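May
By our features writer

Print this story | E-mail this story

I was doing fine until the slippers. I'd had the headset on for maybe five minutes, I'd waved at myself in a glass door (you have to, everyone does), and I had started to think I might be a natural at driving a humanoid robot. Then the woman running my session at Kestlow asked me to straighten up the shoe rack, and I spent the next stretch of my life chasing a white slide sandal along a shelf with somebody else's fingers.

They do feel like somebody else's. You wear gloves, you wear the headset, and you look down and your arms are silver. Close your hand and the robot's hand closes a beat later. The beat is tiny, and it's enough to make you overshoot every time. I kept reaching past things, like a person feeling for the light switch in a hotel room.

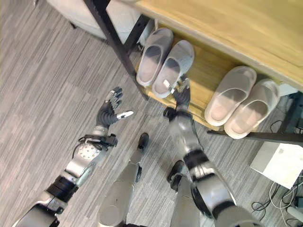 The trick, my instructor told me, is to quit looking at your hands and look at the slipper. She has taught 23 pilots this spring, and she says the worst students are the gamers, who go fast, and the best one so far used to decorate cakes. I bake a little! It didn't help.

Every try gets saved, good or bad. Kestlow wants 400 clean runs of a chore before it trains anything on them, and a clean run means no drops, no long pauses and no swearing at the furniture (fine, that last one was just for me). The software that sorts the runs is called Gikimen, and it gave my best attempt an 83. I was thrilled until I heard what the cake decorator gets.

Over at Kawaguchi, where I'd spent the morning, they do it the other way. No headset at all -- you stand beside the arm, take it by the wrist and walk it through the job, like helping a kid with a baseball bat. I liked that better. You can feel the weight of the thing, and when you bump the shelf you know it right away. But you can't lead two arms and ten fingers that way by yourself, so for household jobs most of the people I met prefer the gloves.

My arms were sore for two days, by the way. I went home, saw the heap of sneakers by my own front door, and picked them up one at a time, very slowly, thumb out. Next month I'm going to Lemau, where they teach robots to fold fitted sheets. I can't do that with my own hands, so we'll see.

Sign up for our weekly newsletter. You can unsubscribe at any time.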